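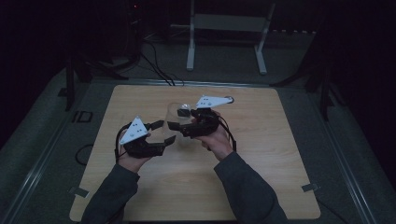
Leave the Loose Ends in the Myths

2025-08-30
By Vichien Jaidee

Most retellings of the Greek myths tidy them up too much. Take Hephaestus. In the Iliad, Zeus throws him off Olympus in one passage, and in another it is Hera who does it. A children's book usually picks one fall and drops the other.

I think that is a mistake. The Greeks lived with both versions, and young readers can too. Print the two falls on facing pages and let them argue. My own school copy had only the Zeus story -- I was in college before I read the other one, and I felt a little cheated.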